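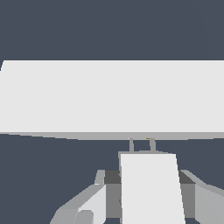 Brormont escribió a la organización al término de la jornada que la simulación le había resultado más útil que un catálogo de máquinas y que convendría repetirla para los aprendices.

**Serville, 12 de septiembre de 2020.** El centro de automatización Brekke celebró en su sede de Serville una jornada de puertas abiertas dedicada a la manipulación robótica en entornos simulados. Asistieron 70 personas procedentes de talleres, escuelas técnicas y empresas de la comarca, distribuidas en 2 turnos.

La demostración se desarrolló íntegramente en pantalla. El personal técnico presentó un brazo virtual con pinza de dos dedos y piezas de geometría sencilla, y explicó cómo se preparan las trayectorias de aproximación, agarre y elevación. En la vista general, el público pudo observar un bloque blanco sobre el suelo y, a cierta distancia, un panel gris claro de contorno cuadrado. 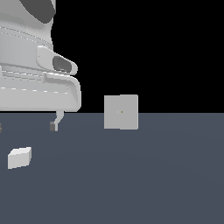
## Programa Lorkness

La jornada se enmarca en el programa Lorkness, iniciado en marzo, que pone los entornos de simulación de Brekke a disposición de empresas sin departamento propio de robótica. El programa ofrece 50 plazas por convocatoria e incluye formación inicial, acceso a los modelos y revisión técnica de los resultados.

Durante la segunda parte se trató la posición de la pinza respecto de la pieza. Las vistas cercanas muestran la mano del robot sobre el plano del suelo, con los dedos hacia abajo y un bloque gris pálido junto al dedo derecho.

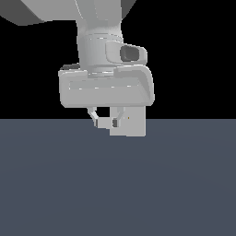

**¿Es necesario disponer de un robot para participar en el programa?**
Basta con un ordenador y una descripción de la tarea que se desea estudiar; los modelos los facilita el centro.

La sesión abordó asimismo el trabajo con la pieza en alto. En una de las vistas, un cubo gris claro aparece suspendido bajo la pinza, mientras un segundo bloque, blanco y de menor tamaño, descansa en el suelo a la izquierda.

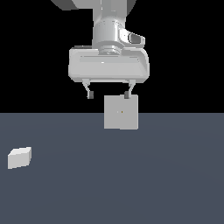 **¿Cuánto cuesta la inscripción?**
La cuota es de 585 euros por empresa y cubre la convocatoria completa. Las escuelas técnicas están exentas.

Las solicitudes se presentan por escrito en la secretaría de Brekke, en Serville, con indicación del sector de actividad y de la tarea propuesta. La admisión se comunicará a cada entidad por correo postal.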